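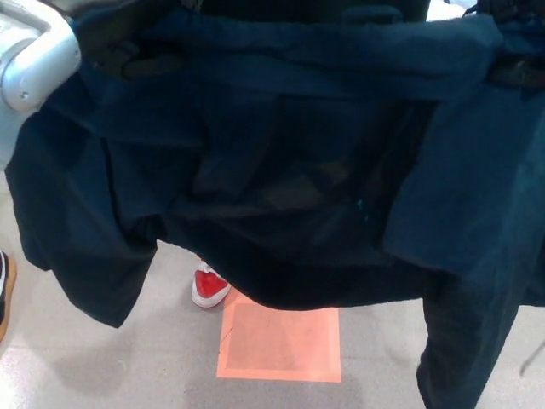 Do I have to belong to a church to study at Hadetwood?

Anyone over eighteen is welcome to study with us, whatever church, temple or meeting you come from, and that includes people who come from none at all.

About Hadetwood

Hadetwood is a small school of prayer, scripture and quiet study, and if you've found your way to this page you are probably wondering who we are and whether you'd feel at home. We hope you would!

The school began in the front room of Elsa Eide, who had taught religion to high school students for most of her working life and found, once she retired, that their parents kept calling her with questions of their own. She put out a pot of coffee and 8 chairs and started with the Psalms. The group read one psalm an evening, out loud, twice through, with a long silence between the readings. We still begin every course that way, and people who have been away for years tell us it's the part they missed (along with the coffee, which has gotten better).

When the front room got too crowded we moved to the old Bultstead house, and we've been here ever since. There is a chapel at the back with plain benches, a kitchen, four guest rooms upstairs for people on retreat, and the Brouwer Library, which now holds 1,632 books on prayer, the lives of the saints, the desert fathers, Jewish and Muslim devotion, hymns, and a good deal else that arrived in boxes from kind people clearing their shelves. Students may borrow whatever they like. Please bring them back.

Our teachers

Fermín Cáceres teaches the Gospels and the letters of Paul, and leads the early morning prayers in June, when we hold them out on the porch.

Violeta Zapata teaches the history of the mystics. Her evening on Julian of Norwich fills up early each year, so do write soon if you have your heart set on it.

Musa Idahosa looks after the retreats and the course on grief and faith. He worked for many years as a hospital chaplain and is happy to talk with anyone before they sign up.

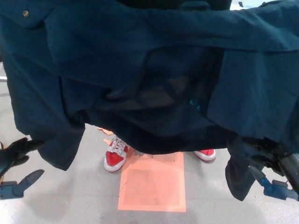

Navy cloth, with a round snap on the pocket flap.

How we pay our way

Course fees cover the teaching and heat, and gifts cover the rest. The Hilitz Fund helps students who can't manage the full fee, and last year 67 people used it. You don't need to explain yourself to apply; a short note to the office is plenty.

Page last changed 06/05/2005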